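## 6. Adjusting chain tension and rear wheel alignment

Applies to the Kanura 276 and Kanura 354. For the belt-drive Aliyu, go to section 7.

Check the chain every 500 km, and again after the first ride on a new chain or sprocket. If you ride on gravel or through wet winters, check it at every second fuel stop.

### What you need

- 24 mm socket and breaker bar
- Two 12 mm open-end spanners
- Torque wrench that reads to at least 100 Nm
- Steel ruler
- Dirkerik paddock stand, or the centre stand if yours has one

> **Caution:** Switch the engine off and take the key out before you put your hands near the chain. Never run the bike in gear on the stand to clean or oil the chain.

### Measuring the slack

1. Put the bike on the stand with the gearbox in neutral.
2. Find the midpoint of the lower chain run, between the two sprockets.
3. Hold the ruler upright beside the chain. Push the chain down, note the reading, then push it up and note the second reading. The difference is the slack.
4. Turn the rear wheel by hand and measure again in several places. Chains wear unevenly. Use the reading from the tightest spot.

Correct slack at the tightest spot is 38 mm on both models. If the reading changes by more than 10 mm as the wheel turns, replace the chain and both sprockets as a set.

### Setting the slack

5. Loosen the axle nut one full turn. Leave the split pin out until step 10.
6. Loosen the locknut on each adjuster.
7. Turn both adjuster bolts by the same amount. Clockwise tightens the chain. Work in quarter turns and measure after each one.
8. Compare the marks on the left and right sides of the swingarm. They should match to within half a division. The marks on early 276 swingarms are not very accurate, so on those bikes measure from the swingarm pivot to the axle centre on both sides.
9. Push the wheel forward against the adjusters and tighten the axle nut to 100 Nm.
10. Fit a new split pin and bend the ends over. Tighten the locknuts to 16 Nm.
11. Measure the slack once more. Tightening the axle often takes up a millimetre or two.

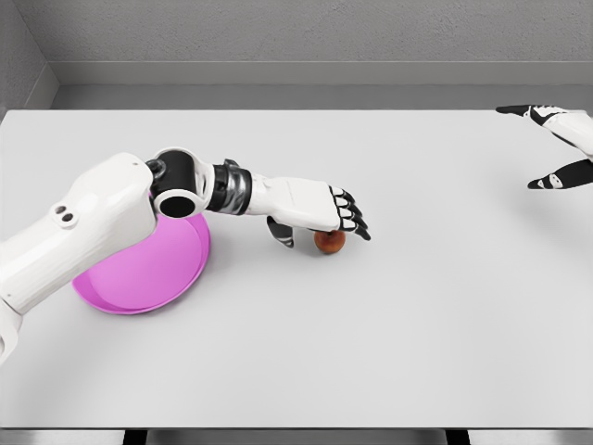 12. Spin the wheel and pump the rear brake pedal until it feels firm. Check that the brake light comes on.

> **Note:** On the 354, the brake hose clip sits close to the left adjuster. Make sure the hose hasn't been pinched.

### If the chain won't hold its setting

Look for rounded adjuster threads or a bent adjuster plate first. Worn cush drive rubbers can feel like a loose chain when you roll on and off the throttle, so check those before adjusting again. Replacement rubbers are in the Fernenow parts list under rear hub.

If the adjusters are at the end of their travel, the chain is worn out. Do not remove a link to gain more room.

Record the odometer reading in the service log at the back of this manual.

Section revised in May by Nnamdi Olaniyan. Changes: split pin step moved, 276 swingarm measurement added.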